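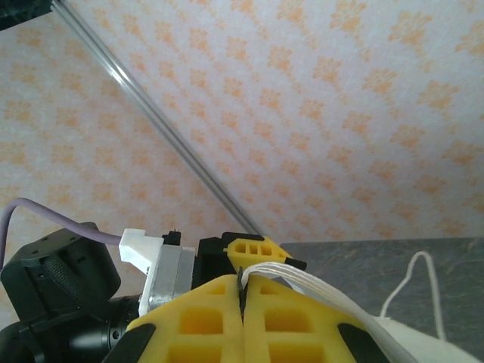 PRILTOW, October – The first time Éabha Fahy let me drive, I forgot to breathe. You hold a pair of light handles, one in each hand, and on the far side of the lab two robot arms do whatever you do. Lift your left wrist and the left arm lifts. Pinch, and the fingers close.

Fahy runs training at Maglaya, a small company that teaches robots by showing them. Her operators act out a chore from start to finish while the system, called Stitano, records the camera views and every move of the joints. Then they do it again, and again. The current set stands at 3,000 demonstrations, and after an afternoon here I wanted to add a hundred of my own!

The jobs sound so easy. Take hold of some thin white strands. Open a takeout bag. But a strand bends wherever it likes, and paper gives way when you lean on it, and your own hands have been dealing with both for so long that you've stopped noticing how.

"Watch people's shoulders," says Brenda Birkett, who has been on the handles for two years. "They go up to their ears. You have to let the arms be slow." 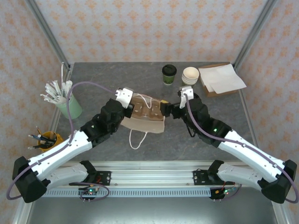

Two arms at a paper bag on the Maglaya bench, a brown cup carrier inside its open mouth.

We use cookies to remember your preferences and measure readership. Accept | Manage settings

Slow took me a while. My first go at a bag lasted 17 minutes, most of it spent chasing one edge of the paper with the right gripper while the left one squeezed air. Birkett does it while talking about her garden.

What got me was how much of a person ends up in the recordings. Kenneth Sarmiento, who trains the models, can tell his operators apart from the motion alone – one comes in low, another always pauses before a grasp. He keeps the fumbles, too, as long as the operator recovers, so the robot has a chance to learn what recovering looks like.

Fahy wants to try folding next. She had already put the handles back in my hands before she finished telling me about it.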